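The Durken Vote

The recall needed 600 signatures and Azra Spahić had 553 of them in a shoebox when the county clerk's office called to say the deadline was Friday at five, not Monday.

She wrote it on the wall calendar in the kitchen. 16th July. Then she called Remigiusz Sobczak, who had the other clipboard, and asked him how many he had that weren't in the box.

"Six," he said. "Maybe seven. One of them signed as Mickey."

"Mickey who?"

"Just Mickey."

They were short by more than forty, with two days to go. In Jandosberg that was a lot of porches. The town had one main street and a road out to the Durken quarry, and most of the people who would sign had signed in the first week, when everyone was still angry about the water contract. The mayor, Kastriot Radonjić, had given the contract to Vornier without bids. He said it was an emergency. The council had voted on it at a meeting that was posted on the door of the town hall an hour before it started.

Azra had been at that meeting only because she was in the building to pay a parking ticket. She sat in the back row with the receipt in her hand and watched five people raise their arms. It took less time than the ticket had.

On Wednesday night she drove out the quarry road. She did the left side and Remigiusz did the right. At the first house a man told her he liked the mayor fine. At the second a woman signed without reading it and asked if this was for the school. Azra told her what it was for. The woman thought about it and said to leave her name on there anyway.

By nine they had 12 more. They sat on the hood of his car and drank warm soda from the gas station.

"He came to see me," Remigiusz said.

"Who did?"

"Radonjić. He came into the shop on Monday. He bought a box of screws. He said he hoped there were no hard feelings, and he asked when my lease was up."

"What did you tell him?"

"October. He already knew. The town owns the lot."

Azra looked at the quarry lights. She asked if he wanted to stop, and said she wouldn't hold it against him if he did. He said he had three more streets tomorrow and he needed a new pen.

She didn't sleep much. In the morning she did the laundry because it had to be done, and she made calls between loads with the phone against her shoulder. Her cousin's husband would sign. Her cousin wouldn't, as she worked for the county and was afraid of how it would look. The dentist would sign if it could be kept private. Azra explained that a petition was a public record, and the dentist said in that case he had a patient waiting.

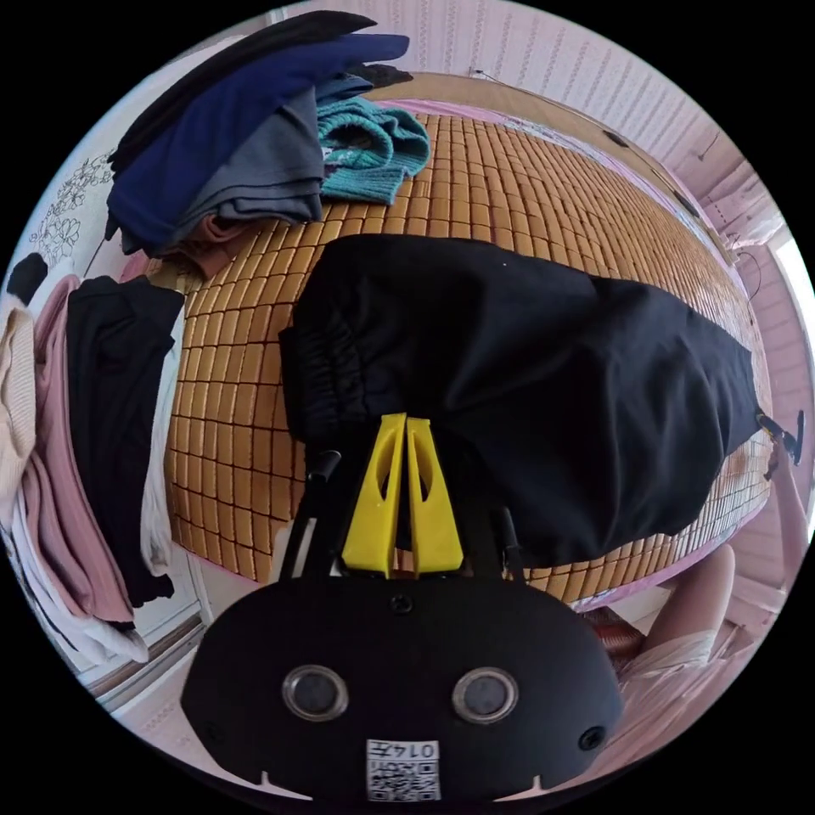

Leave the Nikolaidis building alone, Vesna Delić told her when she called at noon, those people were never going to sign anything with the mayor's name on it. Half of them had gotten their apartments through his brother. Go to the ball field instead, she said. There was a game at six and both sets of parents would be there with nothing to do but sit.

So Azra went to the ball field. She went along the bleachers one row at a time with the clipboard held low, and she kept her voice down when somebody was batting. A father in a work shirt asked her what she was getting out of it. She said nothing, she wanted a contract with bids. He said that was what they all said, and he signed, and he passed the board to his wife.

In the fourth inning a council member named Kyung-hwa Shin sat down next to her. Shin had been one of the five arms.

"I'd like to read it," Shin said.

Azra gave her the top sheet. Shin read it all the way through, including the small print about false statements. On the field a boy dropped a fly ball and the other parents cheered, then looked embarrassed.

"We were told the pumps would fail by the weekend," Shin said. "There was a report. I asked for a copy afterward, and I've asked every week since."

"Did you get it?"

"No."

"You could say that at a meeting."

"I could," Shin said. She held the pen for a while. Then she gave it back, dry end first, and said it wouldn't be right for her to sign, sitting where she sat. But she told Azra that the clerk's office threw out any sheet where the date was missing, and that somebody ought to go through the box before it was turned in.

Azra went home and tipped the shoebox out on the kitchen table. Remigiusz came over with his last sheets and they went through them together, page by page, until after one. Two sheets had no date. They split those names by street and agreed to start knocking at seven.

On Friday she got to the clerk's counter at 4:49. The clerk put on her glasses and began to count, licking her thumb every few pages. Remigiusz stood by the door and looked at the notices on the board. One of them was new. It said the council would meet at 5:30 that evening on a matter of public leases.

"Rem," Azra said.

"I see it," he said.

The clerk lost her place and started over from the top.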